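Plain Blocks, Plain Table: Talking Toys with Lenka Ďurica

Lenka Ďurica has been painting toy blocks for long enough that she no longer owns a shirt without a spot on it. She runs Garnlow, a small workshop that makes painted cubes for nurseries, libraries and waiting rooms, and she also repairs sets that come back worn. When I visited she was sorting returns into two bins, one for sanding and one for firewood.

"People think you make a block once and you're done," she said. "Most of my week is old blocks."

Her first set was made for a neighbor's child, out of scraps from a shelf. She cut the cubes by hand, and they came out slightly different sizes. The child stacked them anyway. She kept one and still uses it as a doorstop for the paint cupboard.

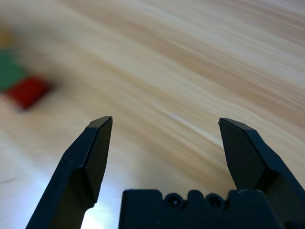 A full Garnlow set has 80 cubes and comes in a cotton bag. Ďurica used to sell a bigger one with a lid and a tray, but she dropped it when parents told her the lid went missing first. She sells small sets too, and those are the ones she likes best.

"With a big set the kid tips it all out and walks off," she said. "Give them a few and they sit down."

She is firm about what goes under the blocks. Carpet is no good for stacking, and she doesn't like glass because of the noise. A light wooden table is what she recommends to anyone who asks. Strong colors show up well on it, and a dropped block won't wake the baby in the next room.

I asked about colors. She works mainly in red, yellow, green and blue, and has tried gray and pink at the request of a shop called Krajčí. The gray sold to adults. The pink sold for one season and stopped.

"Yellow is the hard one," she said. "It takes more coats than anything else, and you still see the wood if you skimp. Green covers in two. Red is easy but it shows every fingerprint while it's drying."

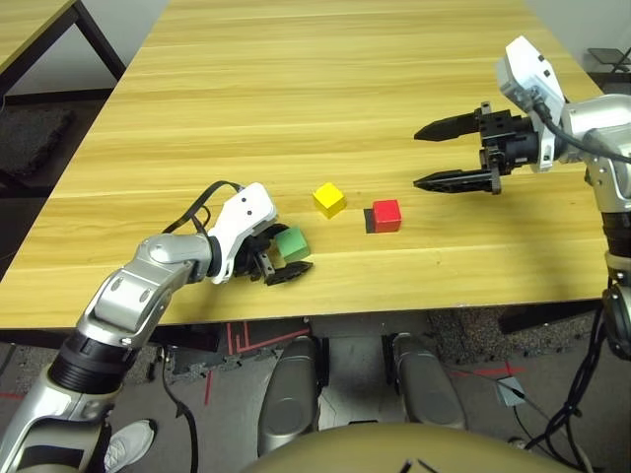

Tarulholm, 31 January 2024

We picked up the conversation again after lunch, with the heater on and the radio off. I wanted to hear about wear, which is what most readers write in about. Chips, specks, dull corners: when does a painted block need replacing?

Ďurica's answer was that it usually doesn't. She looks for splits in the wood and for paint that lifts when she runs a thumbnail along an edge. Anything else she leaves alone unless the owner wants it redone.

"A speck is a speck," she said. "I had a library send me a whole crate because the tops looked dirty. I wiped them with a damp cloth and sent them back. I charged for the postage."

For a repaint she sands by hand with 80 grit and finishes with 800. She wipes the dust off and leaves the cubes overnight before the first coat. Sharp corners get knocked down a little at this stage, so an older block often ends up rounder than it started.

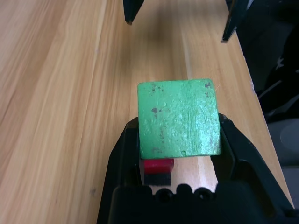

A green cube with dark specks and small chips in the paint.

She doesn't try to match the old shade exactly. Paint changes from one batch to the next, and Trendholm, the shop that mixes hers, has changed its green twice. If a customer sends back half a set, she tells them up front that the two halves won't look the same.

Her next order is for a chain of dental offices, 1000 cubes, due in June. She hasn't decided whether to hire help. The last time she did, the blocks were fine but she spent her days answering questions and got no painting done herself.

Before I left I asked what she would tell someone who wants to make a set at home. She said to buy dry wood, cut a few extra, and let each coat dry fully before turning the cube over. Then she went back to the bins.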